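Sugden White-Top Work Table: review after a season of use

I bought the Sugden table in March to replace a folding table that had started to sag in the middle. It gets used for sorting, small assembly jobs and the game blocks we cut and paint for the after-school group. I paid full price for it, and nobody asked me to write this.

Setup

The table ships in one flat carton with the legs packed separately. Wayne Tunstall helped me carry it in, and the two of us had it standing in less than an hour. The bolts are all one size. The instruction sheet has a mistake in step 2, where the drawing shows the brace facing the wrong way, so look at the holes before you tighten anything. The feet adjust, and you will need that if your floor is like ours.

The top

The surface is matte, and that was the main reason I picked it over the Zovetti, which has a gloss finish and throws glare back at you under overhead lights. Small parts are easy to find on it. Strong colors stand out very well, and even a piece the same color all over is easy to read by its edges and shadow.

The trade-off is that a pale top shows everything. Scuffs build up, and dark specks and scraps are visible from across the room. I wipe it down at the end of each session and it needs it again by the next one. Dish soap and a soft cloth take care of most of it. A few of the scuffs have not come out, and I have stopped trying.

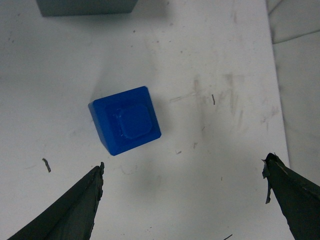 Size and layout

With a box parked at the back and one blue block in front of it, there is still a wide stretch of bare table between them. I had worried that the smaller of the two sizes would be cramped. For one person it is fine. Glenys Ruddock and I have worked at it together, one on each side, and we only got in each other's way when the paint trays came out.

The edges are straight and a clamp sits flat against them. There is no lip, so round things roll off. I lost a box of 100 pegs that way — most of them went under the radiator.

Strength and wobble

I have not tested it to its limit. It holds a loaded tool chest without complaint. If you lean hard on one corner it moves a little, and retightening the brace bolts after the first month helped. For hand sawing I would still use a proper bench.

What I would change

A darker color option would be welcome for people who do messy work. The leg caps are thin and one has split already. Replacements cost more than they should, and they only come in a full set.

Would I buy it again? Yes, for light work indoors. If you mostly glue or stain, look for something with a top you can replace.

Posted 11/10/2019

Recent reviews
Flerkier stacking bins, set of 63
Suva clamp lamp
Zovetti gloss-top desk
Wood glue for small parts: 2 compared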